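22 Sep 2025
Posted by Margarida Marinho, histology bench, Pinheiro

Punch biopsy series, plaque cases. Recut and restain.

Went back to the blocks from the Busten referral set. First-round H&E was usable for architecture, but the deep dermis was folded on most levels and the infiltrate could not be graded. Recut at 3 microns on the Vonar microtome, fresh blade for each block. Folding is gone on all but block 843, where the fat still tears at the lower margin. Chilled that one longer on the ice plate and took three more ribbons. Best of them is mounted and labeled "843 deep."

Stains run: H&E, CD3, CD20, CD68. Tonsil control on every slide. CD3 control a little pale at the left end of the rack, same position as last time. Suspect the dispenser tip. Swapped it before the CD20 run and the pale end did not come back. Tip is in the tray by the sink; please don't put it back on the machine.

Reading so far: perivascular and periadnexal infiltrate, mostly small lymphocytes, CD3 positive. CD20 in scattered clusters only. Epidermis mostly spared, clear grenz zone in the better sections. CD68 picks up single cells between the collagen bundles, no formed granulomas. No atypia I would commit to. Clonality not back yet.

Ki-67 is on hold. The Carkumine detection kit is open but the lot has not been checked against the old one. Over 69 slides are waiting on it, so lot comparison goes first tomorrow, before any case material.

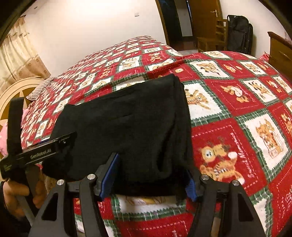
Can the nodules and the plaques be reported from one biopsy?

Separate samples are needed. The plaque punches stop in mid dermis and say nothing about the deeper component, and the one nodule we have was taken as a wedge down to fat. Report them as two specimens with a shared comment.

To do:
- second reader for the CD20 slides
- ask the clinic for the treatment dates, request form has them blank
- special stains for organisms on the nodule, PAS and Ziehl-Neelsen
- return the blocks to Busten before November

Last updated 22:40
3 comments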